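Zustala - Questions fréquentes des contributeurs

Les réponses ci-dessous s'adressent aux personnes qui enregistrent des démonstrations dans nos cuisines simulées, avec beaucoup de patience et une manette. Wayne Cheetham les tient à jour. Il reçoit les mêmes messages depuis janvier et aimerait pouvoir y répondre par un lien.

Qu'est-ce que Zustala, au juste ?

Un recueil de démonstrations téléopérées. Vous pilotez un bras dans une cuisine de synthèse, vous accomplissez une petite tâche domestique, et le système d'apprentissage s'efforce ensuite de faire pareil. Le projet est porté par Vamside. Cesgate fournit les serveurs et Bajwa l'interface de pilotage, y compris le bouton « Valider », que certains trouvent trop près du bouton « Supprimer ». Nous aussi.

Faut-il ranger le plan de travail avant de commencer ?

Surtout pas. Le désordre est tiré au sort au chargement et fait partie de l'exercice. Un modèle entraîné sur des surfaces impeccables se trouble à la première pomme de terre. Si un œuf se retrouve au pied de l'essuie-tout, laissez-le là et travaillez autour.
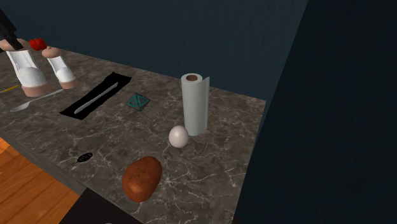
Page 2 sur 6

Combien de démonstrations dois-je fournir ?

La cible est de 100 démonstrations validées par tâche, tous contributeurs confondus. Vous n'êtes pas tenu de les faire seul, encore que quelqu'un ait essayé. Pour l'ensemble des tâches, le recueil en compte à ce jour environ 765. Deux ou trois bonnes prises par session nous conviennent mieux qu'une vingtaine expédiées avant le déjeuner.

Qu'appelez-vous une bonne prise ?

Une prise où l'on comprend ce que vous vouliez faire. Le geste peut être lent, il peut comporter une hésitation, il doit simplement aboutir à ce que demande la consigne. Les démonstrations parfaitement fluides sont agréables à regarder, mais le modèle a aussi besoin de voir comment on rattrape une approche de travers. Une correction au dernier moment est donc la bienvenue. Trois corrections, ça passe encore. Au-delà, relancez.

J'ai fait tomber quelque chose. Est-ce grave ?

Pour l'objet, non, il réapparaîtra au prochain chargement. Pour la prise, cela dépend. Si la chute concerne l'objet à saisir, marquez l'essai comme échec et conservez-le : les échecs sont rangés à part et servent à entraîner le détecteur d'erreurs. Si vous avez balayé au passage un légume qui ne demandait rien, marquez « perturbation » et continuez. N'effacez rien par amour-propre.

Les objets ont une drôle d'allure. Dois-je le signaler ?

Un manche un peu haché ou une tomate très bosselée ne nous empêchent pas de dormir. Signalez en revanche un objet qui traverse le plan de travail, qui tremble tout seul ou qui part vers le plafond - ce dernier cas avec le numéro de la prise, que nous regardons toujours à plusieurs.

À quoi sert le petit objet noir à triangles turquoise ?

C'est la question la plus posée. Il figure dans la liste sous le nom de « pyramide » et ne sert à rien. Il a été ajouté comme distracteur, pour vérifier que le modèle ne saisit pas tout ce qui attire l'œil. Les contributeurs, eux, s'y laissent prendre assez souvent.

Comment aborder les objets blancs à extrémités rosées ?

Descendez la pince à la verticale, doigts ouverts, et prenez le temps de vous aligner avant de fermer. Visez le corps, dans sa partie étroite. Le sommet arrondi offre peu de prise. Quand deux de ces objets sont présents, relisez la consigne pour savoir lequel est visé : le plus proche de la pince n'est pas toujours le bon. Si le bras vous masque l'objet, changez de vue au lieu de deviner. Le grand segment horizontal du Franka Emika a l'art de se placer exactement devant ce que l'on cherche.

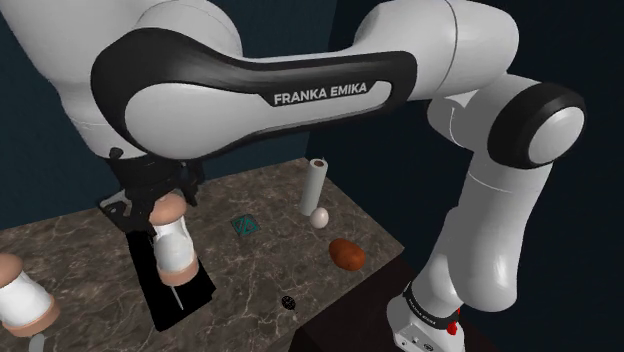

Comment rédiger la consigne associée ?

Une phrase, à l'infinitif, avec l'objet et la destination : « Poser la cuillère sur le tapis noir. » Évitez les nuances psychologiques. Nous avons reçu « déplacer délicatement l'œuf sans le contrarier », que le modèle n'a pas su interpréter et que nous avons dû reprendre à la main.

Puis-je utiliser une macro pour aller plus vite ?

Non. Les trajectoires rejouées se repèrent très bien, et elles apprennent au système à imiter une macro, chose que nous savions déjà faire sans lui.

Quand mes prises sont-elles relues ?

En général sous 6 jours. Un relecteur regarde la prise en entier, vérifie la consigne et choisit entre « acceptée », « à refaire » et « perplexe ». Pour cette dernière mention, attendez-vous à un message de Wayne.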